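Wandlow Neighborhood Choir
Minutes of the August members' meeting

Present: Jovita Cortés (chair), Blažena Kopecký, Piret Juška, Thodoris Alexiou, Florian Schnyder (minutes), and a lovely turnout from the alto section. The meeting opened at 7:10 p.m.

Jovita welcomed everyone back from the summer break and thanked Piret for the plum cake, which went very quickly. The minutes of the last meeting were approved with one correction: the song we dropped was the second Okton lullaby, and the first one stays in.

Fall concert. We had a long and good-natured talk about the program. Blažena would like to open with the harvest songs, as we did the year she joined, and most of the sopranos agreed with her. Thodoris worried that they sit too low for a cold hall. We settled on opening with them and taking them up a half step. Piret will write out the new parts.

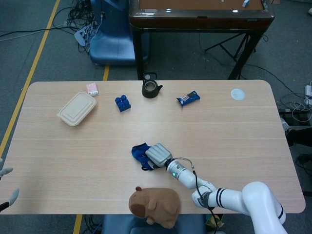

The Sokol hall is free on both of the evenings we asked for, and the rent is $378 for the two together. It seats 129, so we agreed to print 100 programs and ask couples to share. Approved, with Thodoris abstaining (he still prefers the church, and he said so very kindly).

Sheet music. Several folders have not come back from spring. Please look on your piano, under your piano and in the car. Blažena will take returns before rehearsal.

Supper after the concert. Florian will call Pasinis and ask whether they can keep the back room for us until 10:30. Jovita reminded us all to tell him early about any food we can't eat, as last year's soup caused some trouble.

Other business. Piret asked if we might try warm-ups standing in a circle again. Everybody liked the idea, and we did one then and there before closing at 8:45 p.m.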